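Wulley Wall Plaster, Coarse Finish

Tub size: 20 kg
Shades: 116
Made by Fotier in Zurnberg

If you have ever stood in an old farmhouse and wanted to run your hand along the wall, you already know why we make Wulley. It's a thick, ready-mixed plaster for indoor walls, and it goes on with an ordinary steel trowel (yes, the one in your garage is probably fine, just clean it up first!). We've been mixing it since 2000 and we still get a little thrill when a new batch comes out right.

The coarse finish is the one folks ask for most in dens, hallways and entryways. Two coats will do it. Let the first one dry overnight, then put the second on in short, crossing strokes and stop fussing with it a bit sooner than you think you should. Unnur Ingvarsson, who looks after our color room, likes to go back over the high spots with a damp sponge while the plaster is still soft, and her walls always come out lovely.
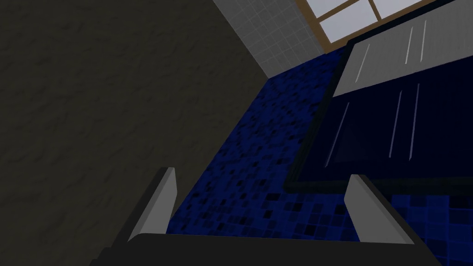

Dark, mottled wall over a blue mosaic floor.

Deep shades do ask for a little more care. Buy all your tubs at once and stir them together in a big bucket, and try to finish each wall in one go so you don't end up with a line where you stopped for lunch. If you're after something in the olive or brown family, please order a sample card before you settle on it. Those colors shift a great deal between morning light and lamplight, and we'd much rather mail you a card than have you living with a wall you don't love.

Over fresh drywall or old glossy paint, roll on one coat of Guo primer and give it four hours. Bare brick can be plastered as is, once you've brushed off the dust.

Wulley isn't meant for shower walls or anywhere water runs straight down it. A powder room is just fine.

Cleaning: soft brush or dry cloth
Storage: keep the lid on tight and don't let it freeze
Sample cards: free, up to five per household
Shipping: free on orders over $100

The smooth finish comes back in stock in October.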